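# Gresbridge Serial Fiction Corpus

Transcriptions of novels and long stories first printed in parts in provincial magazines, keyed from bound volumes and split back into the instalments readers first met them in. I love this material, and I hope you will too!

Current release: April 23, 2021

## What you get

- 380 instalments from 16 serials, one plain text file each
- `serials.csv`, with title, author as printed, magazine and issue number
- `breaks.csv`, which records the last sentence of every part (my favourite file by far)

Most instalments run to about 1,000 words, though *The Palacios Inheritance* has some whoppers, and its final part is longer than the first five put together. You can almost hear the editor shouting for it to finish.

## How the text was made

Milagros Pastor keyed the older volumes by hand. Consuelo Alcaraz checked them against the printed pages and then did the whole of *Hastenov* on her own, dialect and all. Original spelling is kept, including the heroine whose name changes from Ellen to Helen in part nine and back again in part eleven. Please don't "fix" her.

Words we couldn't read are marked `[?]`. Hyphens at line ends have been closed up unless the same word is hyphenated elsewhere in the serial.

## Known gaps

- *Flositz; or, The Miller's Debt* is missing parts four and seven. If you have a copy, please write!
- Chapter numbers in *Hastenov* skip from 39 to 41. There was never a chapter 40, as far as we can tell, and the plot carries on happily without it.
- Illustration captions aren't included yet. Milagros has started on them and they should be in the June update.

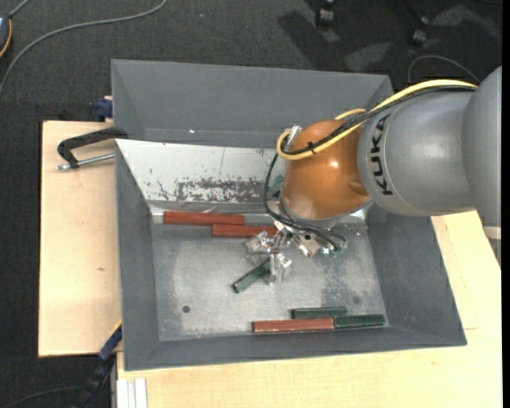 The captions will go in a separate file, `captions.csv`, using the same issue numbers as `serials.csv`, so nothing you've already built should break.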